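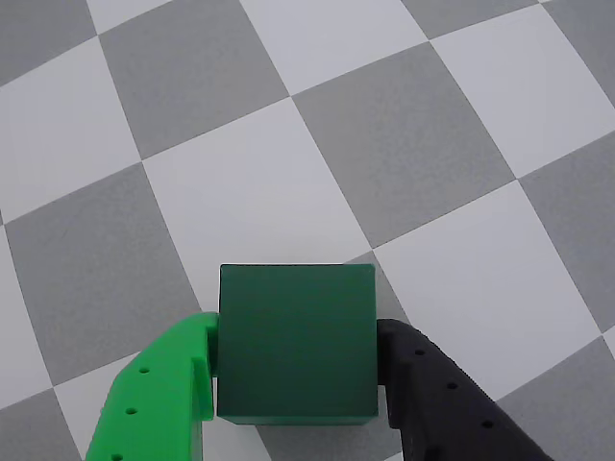 Why do we stand the dough overnight and not bake it the same day? Flavour, mostly – slow time in the fridge gives the yeast and bacteria longer to work, and the loaf tastes of something.

Notes, bread unit, part 3
Kazue Nagano, July
4 comments · 30 shares

Base recipe for the class loaf. 900 g flour, water by the chart on the back page. Salt goes in after the rest, dont tip it straight on the yeast.

Mixing – only until no dry bits left. Leave it half an hour under a cloth. Then fold, turn the bowl, fold again. Three rounds, 30 minutes between each.

Bulk rise. Watch the dough, not the clock. Cold kitchen in winter = slow. You want it puffy, domed at the edges, wobbly when you shake the bowl. Flat with big loose bubbles means gone too far, make focaccia.

Shaping. Light flour on the bench, wet hands if it sticks. Pull the skin tight. Most of you are being too gentle here.

Fridge, covered, 8 pm to breakfast.

Oven as hot as it goes, pot inside to heat. Slash, lid on, then lid off for colour. Colour is flavour too – go darker than feels right.

Cooling: full cool before cutting. Gummy crumb is nearly always somebody cutting early.

Reading: Mollel's handout on flour, p. 151 to the end of the chapter. Skip the tables. Protein levels and why wholemeal drinks more water, we'll do those next week togehter.

Bring a tea towel and your own tub with a lid.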